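Residential Property Basics, week 2 handout
Land, lots and what the seller has to tell you
Notes by Patricio Aravena, typed up fast, check against your own

Where we left off: real property = land plus whatever is permanently attached. Personal property = everything you can carry off. The gray area is fixtures and we will get to it.

Three ways a parcel gets described on paper. Know all of them.

Lot and block. Used in platted subdivisions. "Lot 9, Block 2, Cakano Addition." Short, easy, depends completely on the recorded plat. No recorded plat, no lot. Ask for the plat book page, write it down.

Metes and bounds. Starts at a point of beginning, goes around, has to come back to the same point. If it doesn't close, the description is defective. Old ones use trees and creeks. Creeks move.

Government survey. Townships, ranges, sections. A section is a mile square. A standard township holds 36 of them, numbered back and forth like a plow going across a field, starting in the northeast corner. People always start northwest. Don't.

Street address is NOT a legal description. 1261 Bravo Road tells the mail carrier where to go and thats it. I had a contract on my desk in February with only the address on it and the seller owned two adjoining parcels. Took weeks to sort out which one was being sold.

Easements. A right to use someone elses land for a purpose. Two main kinds:

Appurtenant - goes with the land. Typical case is the shared driveway. Back lot has no road frontage, crosses the front lot. Sell the back lot and the right goes along with it.

In gross - belongs to a person or company. Power line, water main, sewer. The buyer still can't put a garage on it. Look at the title commitment, schedule B in most of the forms we use, read every exception. Every one.

Setbacks are different, that's zoning (or the covenants, or both, and then the stricter one controls). Front, side, rear. Corner lots often get treated as having two fronts. Buyers of corner lots are regularly upset to find this out after they've picked a house plan.

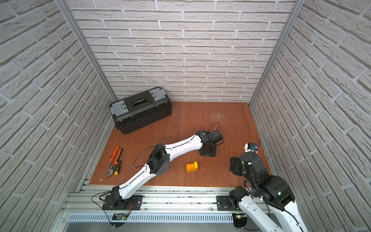 Fig. 1. Brick-patterned panels, wood floor.

Fixtures. The test, in the order most courts take it: how is it attached, is it adapted to the property, what did the parties intend, what does the contract say. In practice read the last one first. Written contract beats the rest. Built-in shelves, usually stay. Curtain rods stay, curtains go, argue about it before closing. Window AC unit sitting in the sash, goes. Storage shed on skids - ask. Put it in the contract by name.

Covenants (CC&Rs). Private rules recorded against the whole subdivision. Minimum square footage, fence height, what you can park out front, how soon you have to build. That last one matters with cheap or incentive lots, there is often a deadline to start construction and if you miss it the lot can go back. Get the date in writing. Covenants bind the next owner even if he never read them.

Seller disclosure. Rules vary by state so look up yours. General idea: known material defects, the ones a buyer wouldn't catch walking through. Wet basement, old septic, boundary fight with the neighbor. "As is" does not give the seller permission to hide something. Vacant land often has a shorter form or no form at all, so the buyer has to ask: Is there a perc test? Where is the nearest water tap and who pays to extend it? Any buried tanks?

Case for next time: Ferska v. Tutunow, my own practice problem, in the packet. Fence, driveway, missing survey. Come with the easement type picked and one sentence why.

Reading: chapter on deeds. Skip the part on trusts for now.

Comments

Parveen Thambiah
For the corner lot, does the side street setback go by the zoning map or the plat? Mine show different numbers.

Patricio Aravena
Check both, use the bigger one. Then call the zoning office before you tell a client anything.

Domingo Daza
section numbering finally makes sense, thank you. is the packet the same one from last week?

Horațiu Buzatu
New one, it was by the door. I can scan it tonight if anybody needs it.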